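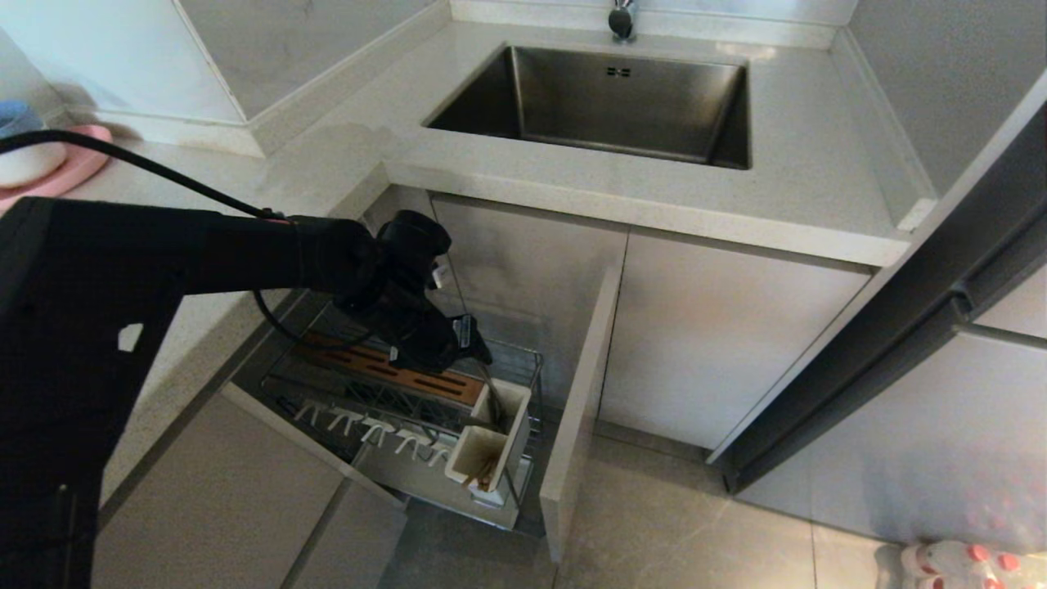

Most cats that come in overweight got that way a few pieces of kibble at a time, according to Khairul Chin, and they should lose it at the same kind of pace. Owners who arrive at the Costgate clinic in Furkton asking for a quick diet are told that a cat is the wrong animal for one.

"A dog can miss a meal and you shrug," Chin said when we talked in October. "A heavy cat that stops eating for two or three days can end up with fat building up in the liver. That can kill it. So the first thing I say is, please don't go home and cut the food in half."

Chin has been in practice for 23 years, most of it with small animals. The clinic went through its cat records last year and found that 2,526 cats had been weighed at least twice. The staff then picked out the ones whose owners had agreed to a written weight plan. There were 197 of those, and 183 were still being weighed after three months.

"I was pleased with that number," Chin said. "It doesn't mean they all got thin. It means the owners kept showing up, and if they show up I can change the plan when it isn't working."

The plan starts with an exam. Chin wants to rule out other problems and get a look at the joints, because a cat that hurts won't move much. Then comes the part owners like least, a full list of what the cat eats. Treats go on it, and so do the milk from the cereal bowl and whatever the neighbor hands out.

"People leave things off. They aren't lying, they just don't think of it as food. I had a couple where each of them was feeding breakfast and neither one knew about the other. They'd been doing it for a year and a half."

After that the food gets weighed. Chin doesn't like measuring cups for dry food and asks every owner to buy a small kitchen scale that reads in grams. A scoop filled by one person can hold a good deal more than the same scoop filled by another, and for an animal that weighs ten or twelve pounds the difference matters.

The target is a loss of between half a percent and two percent of body weight a week, and Chin usually aims for the low end. For a 16-pound cat that can mean an ounce and a half. Many bathroom scales won't show it, so the clinic lets owners stop by and use the one in the lobby without an appointment.

I asked whether canned food is better. Chin said it often helps because it has more water in it and the cat gets a bigger meal for the same calories – but some cats won't touch it, and a cat that walks away from the bowl is a bigger worry than one that eats dry food.

"If they've had kibble since they were kittens, go slow. Put a spoonful of the new food next to the old one. Leave it a while, take it away, try again tomorrow. Some take a week and some take two months."

Homes with more than one cat are harder. Chin brought up Imer and Barua, two brothers from the same litter who live in an apartment near the clinic. Barua was 17 pounds and Imer was a normal nine and a half. Imer ate a little and wandered off, and Barua finished both bowls. The owner tried feeding them at opposite ends of the kitchen, which did nothing. She now feeds Imer in the bathroom with the door shut for 20 minutes, then picks up the bowl.

"It's a nuisance and she'll tell you so," Chin said. "There are feeders that open by microchip and they're fine, if you want to spend the money. A door is free."

Barua weighed 14 pounds and two ounces at his last visit. It took most of a year.

On exercise, Chin was less hopeful than I expected. Play is good for a cat, but it burns little compared with what a handful of treats puts back. Two or three short sessions a day with a string toy are plenty for an older cat. Part of the dry ration can go into a puzzle feeder, or be hidden in different rooms, provided it comes out of the day's weighed amount.

The begging is what makes people quit. Chin tells owners to split the food into four or five small meals, and to stop feeding as soon as they get out of bed.

"If the cat wakes you at five and you feed it, it'll wake you at five tomorrow. An automatic feeder helps. The cat starts yelling at the machine and leaves you alone – well, mostly."

Owners whose cat skips food for a full day should call their vet, Chin said, whether or not the cat is on a plan. The same goes for a cat that is losing weight when no one has changed its meals.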